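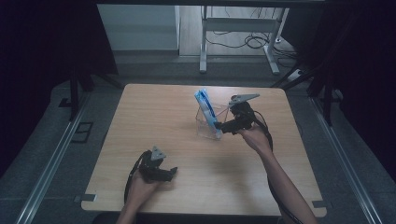
Blue and white packet, clear holder, light wood table. Today's obsession.

Farzana Rajput
June 19, 2023

Right, a thread about clear acrylic holders, which I know sounds thrilling, but I've been promising it since May and a few of you keep poking me, so get the kettle on.

What started all this was our snack and tea shelf. Everything in our house comes in flat packets now — wipes, tissues, soup, those little noodle things — and flat packets do not want to stand up. They slide down each other like drunks at a bus stop.

I'd tried a basket first. Lovely basket, from the market in Nunport, and absolutely hopeless for this because you can't see what's in it and the thin stuff sinks to the bottom. I found a sachet of gravy in there that predates my sofa.

So then I went see-through. The cube sort, like the one in the photo, is my favourite shape by miles. It's got angled edges and it nearly disappears against pale wood, so all you notice is the packet. That one's tilting a little bit in there and I quite like it, it looks like it's leaning on a bar.

Tilt is the big argument in my replies, by the way. My sister wants everything bolt upright. I say if you can read the front and get hold of the top, leave it alone!

Things I've learnt about putting packets in: go in from above, hold it by the flat sides, and don't let go until the bottom edge has found the floor of the holder. If you drop it in from a height it folds at the corner and then it's bent for life.

Someone asked about brands. I've got 2 Birketti ones in the kitchen and a Hayat one in the bathroom. The Birketti ones are heavier and don't skate about when you pull something out. The Hayat one is lighter and I've stuck a dab of tack under it, job done.

Cleaning them: warm water, washing-up liquid, soft cloth. Please don't use the green scourer. I did that to my first one and it now looks like a bathroom window. It lives in the shed holding seed packets, where it's very happy.

Also do not put them through the dishwasher on hot. Ask me how I know. (It's more of a bowl now.)

If yours gets that staticky dust all over it, wipe it with a barely damp cloth and let it dry on its own. Rubbing it with a dry duster makes it ten times worse, mine was practically furry.

Size matters more than you'd think. Measure your packet before you buy, at the fattest bit! Mine stick out of the top by a good way and that's what makes them easy to grab. Too deep and you're fishing about with two fingers.

Best place for one is the middle of the table if you use the thing every day, and a shelf at eye level if you don't. Tissues, middle of the table. Soup, shelf. I will not be taking questions on soup.

Next up I'm doing the cupboard under the stairs with 6 Borden tubs and a label maker I've borrowed off my mum. If I'm not back by tea, send biscuits.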